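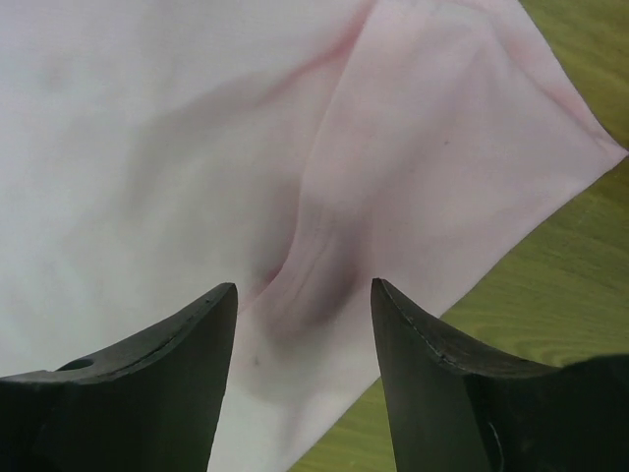 Figure 9.1 A thin, pale pink cloth with a fold running down its middle. Fabric this light takes a crease easily.

Chapter 9
Cloth and Color: The Dyers of Wivolgate

Think for a moment about what you are wearing. Somebody, or some machine, spun the thread, wove or knitted it, and at some point dipped it in color. Most of us never give that last step a thought until a red sock sneaks into the wash and we find ourselves with a whole drawer of pink underwear. (It happens to the best of families!) Yet for hundreds of years the question of how to get color into cloth, and how to make it stay there, kept whole towns awake at night.

In this chapter we are going to spend some time in one of those towns. Wivolgate stood on a bend of the Nestow River, and it had the two things a dyer wants most, which are plenty of soft water and somewhere downstream to send the mess. The first written mention of a dye house there comes from a tax roll of 1386, where the clerk put down the sum owed and then added a grumpy little note about the smell. Within a few generations the town had 81 dye houses, and travelers on the Nadar road used to say you could tell what color was in fashion by looking over the bridge.

The color that made Wivolgate rich was a soft pink made from madder root. Strong reds were easier to sell to kings, but they took a great deal of root and a great deal of patience, and a family of modest means could rarely afford them. A weak bath, though, the second or third one drawn from the same pot, gave a gentle shade that ordinary people liked and could pay for. You will meet this idea again when we come to the Zorine merchants in Section 9.2, who bought up the pale cloth every February, when prices were low, and carried it over the hills to sell in spring.

As you read, keep an eye on who did which job. The dyers left us their account books, but the people who hauled the water and rinsed the cloth in the cold river mostly did not, and we have to go looking for them in court records, songs, and the odd recipe scribbled on the back of a bill.

Words to know: madder, mordant, dye bath, fuller, guild, toll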